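February, getting on for half past five

Rain since breakfast and no sign of it letting up, so I have given the afternoon over to bottles. I did mean to write letters. I owe one to Perihan and a much longer one to Amirhossein, who wrote me four sides at New Year and deserves better than silence, but the little jars have been on my mind for weeks and I find I can't settle to a letter when there is something small and fiddly waiting to be put straight.
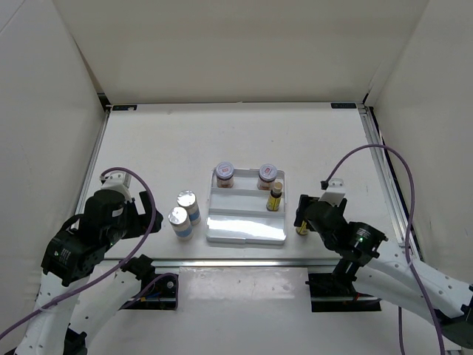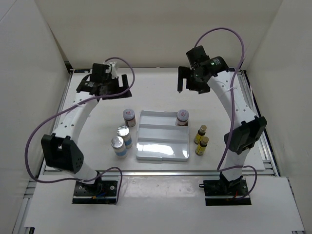
*The tray on the white table, with the little pots and bottles.*

I do love a tray with divisions in it. I must have been seven or eight when my aunt let me tidy her button drawer, and I can still feel the pleasure of it, every sort of button in its own small room with a wall round it. A tray with three long compartments is about as good as life gets, to my mind. You can put the tall things at the back and the short things in front, or the things you use every day nearest your hand, or you can do it by colour if you are that way inclined (Tzu-hsuan is, and her spice shelf looks like a paintbox, though she can never find the cumin).

My own muddle is a good deal worse than a tray's worth. I fetched everything out of the bathroom cabinet and the kitchen drawer and the biscuit tin on the landing and put it all down on an old towel on the dining table, and then, because I was curious and there was no one here to tease me, I counted. Seventy-two! Seventy-two little jars and bottles and pots, in a house where one person lives. I sat down and had a cup of tea over it.

Some of them were easy. Anything with nothing left in it but a ring round the bottom went straight in the box for washing, and that was 26 gone before I had finished the first cup. Then came the ones I had bought twice, or three times in the case of the clove oil, which I always think I have run out of because it hides behind the plasters. I poured what I could together and felt very thrifty, and got clove oil on my cardigan, and now the whole of the front room smells like a dentist's at Christmas.

The hard ones are the ones that belong to somebody. There was the last of the hand cream Mother used to have sent from Trardale, a flat round pot with the lid gone dull, and I unscrewed it and there was hardly a smear left and it still smelt of her going out for the evening. I haven't put that in the washing box. It has gone back on the bedroom windowsill where it was before, and I don't mean to have an argument with myself about it. And there was the brown bottle from the trip to Carndale, the cough mixture Kerubo swore by, which we passed up and down the minibus like communion wine. It was seventeen years ago and I should think it would take the varnish off a door by now. I did tip that one down the sink, with the tap running and the window open, but I soaked the label off first and have stuck it in here, on the opposite page, rather crooked.

Matvii rang in the middle of it all to ask about the loan of the ladder, and when I told him what I was up to he laughed for quite a long time and then asked, very casually, whether I had any small jars going spare, as he is drying seeds again and has been keeping them in envelopes that the mice get into. So he is to have a dozen of the clean ones when he brings the ladder back. I said to him that he must label them properly this time. Last year he gave me a twist of paper marked "good ones" and I grew a whole bed of something that neither of us has been able to put a name to. It was very handsome, mind you, and the bees liked it.

After he rang off I made a start on the sorting proper. I haven't a tray of my own to do it in, so I used the lid of the Marchetti biscuit tin and two shoeboxes cut down, with a strip of card bent along the middle to make a wall. Medicines in one, kitchen things in the other, and in the tin lid all the oddments, the drop of sewing machine oil and the glue and the gold paint I bought for the picture frame and have opened precisely once. It looks very homely and not at all smart, and the card wall falls over if you so much as breathe on it, but I was able to put my hand on the eye drops just now without taking anything else out, and I can't remember when I last managed that.

What I should like is a proper tray, pale, with nice round corners that you can get a cloth into. I shall look in Zonport when I go over for the curtain hooks. The hardware shop by the bridge used to keep them on the bottom shelf near the mousetraps, and if it is still the same man he will let me take one to the door to see it in daylight.

I must write down, before I forget, what still needs doing:

- wash the jars in the sink, and a second go for the sticky ones
- new labels (ask Perihan if she still has the roll with the blue edge)
- find out what is in the bottle with no name, or else get rid of it
- put the dozen by for Matvii, with lids
- cardigan to soak

The bottle with no name is bothering me a little. It is about the size of my thumb and I have sniffed it twice and it smells of nothing at all. I put it on the mantelpiece so that I would see it and think, and so far I have only seen it.

Nearly six now and the light has quite gone. The table is still covered and I shall have to eat my soup on my knee. I could clear one end, I suppose, but then I should only muddle the ones I have done with the ones I haven't, and I would sooner have a tray on my lap and the wireless on. The letter to Amirhossein can be tomorrow, straight after breakfast, before I so much as look at a jar. I shall tell him about the clove oil.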